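Last updated: May 10, 2018
Filed under: Home & Reno › Small Spaces
2 min read

Big Colour, Little Room

The laundry in our Jarkley terrace measures just over two metres across, and for years it was the room we shut the door on. Then in January we pulled out the old trough and found the original brick behind it – what a moment!

We kept the brick, had it sealed, and ran a bench from Nakden along the full width. The Özkan tap came next (a splurge, and I love it every single morning).
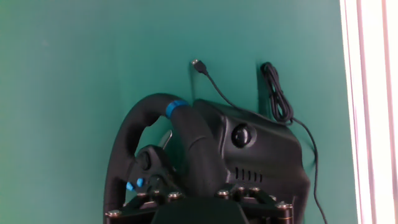

What it cost

The whole job came to $2328, tap included, and took 26 days from first hammer to last coat. Plumbing ate the biggest share. Painting we did ourselves, two coats of Eltell low-sheen over a proper undercoat, and it has stood up beautifully to steam and muddy football socks.

If your laundry is just as poky, take the shelves right up to the ceiling. We stopped short – and I'm already eyeing off that gap for the picnic gear.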